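Ticket: Molded shells – bin count does not match shelf count
Site: Markbridge, bench area
Opened by: Zetico receiving
Priority: normal
Status: reopened

Summary
Counts of the black molded shells differ by 2 between the receiving sheet and the bench sheet. The sheet total for the lot is 30. The bench total is 28. Recount gave the same result both times.

Environment
Yellow shelving along the bench side, shells kept on the shelf surface. Overflow goes in the translucent plastic storage bin on the floor, which is raised on a low cardboard box. Flat cardboard is laid inside the bin so the shells sit near the rim and don't have to be fished out from the bottom.

Steps taken
1. Compared the part label on the receiving sheet with the Tembridge packing list. Match.
2. Recounted sealed cartons. No change.
3. Checked the shelf and the bin separately, then together.
4. Asked the evening shift whether any shells had been pulled as samples. None recorded.
5. Searched the packing waste, including the clear plastic wrap. Nothing found.

Notes on layout
Shells are laid in a row, rounded end to the back. The rule for the shelf and for the bin is one layer only, no nesting. The hollow side marks easily when a second shell is pressed into it – the last lot had scuffs from this. Bench layout at the time of the check:

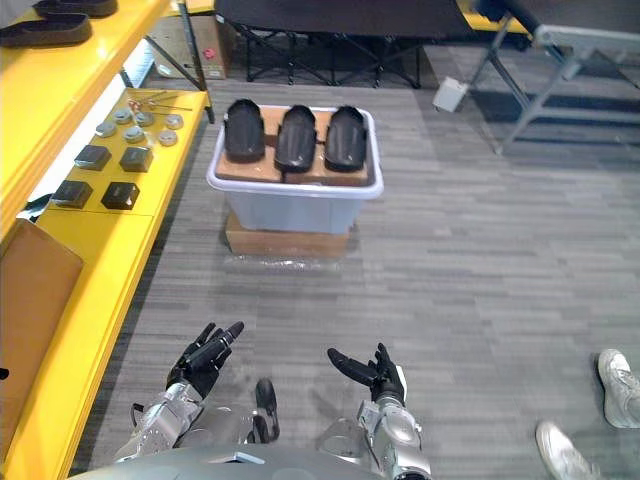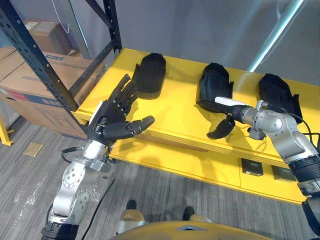
Njoroge Nyanda: I would look at the counting method before looking for missing parts. The bench sheet has one line for the shelf and no line for the bin. If somebody moves shells from one to the other between the two counts, they drop out of the total or go in twice. We had the same fault on the Xiong lot and it was closed as a short shipment, which was wrong. Please add a bin line and count both places in one pass.

Update, 14:00
Bin line added to the bench sheet. Both places counted in one pass with no moves allowed during the count. Total is now 29. One shell had been entered under the wrong lot. One is still open.

Update, 16:30
Label reprinted for the cardboard under the bin, so the bin stays in the same spot after cleaning. Supplier minimum on a reorder is 1000, so no reorder will be raised for a single shell.

Remaining actions
– Check the previous lot for an overcount of one.
– Change the default on the bench sheet so an empty bin line is rejected.
– Keep small metal parts on the lower surface, away from the shells.

Ticket stays open until the previous lot has been checked.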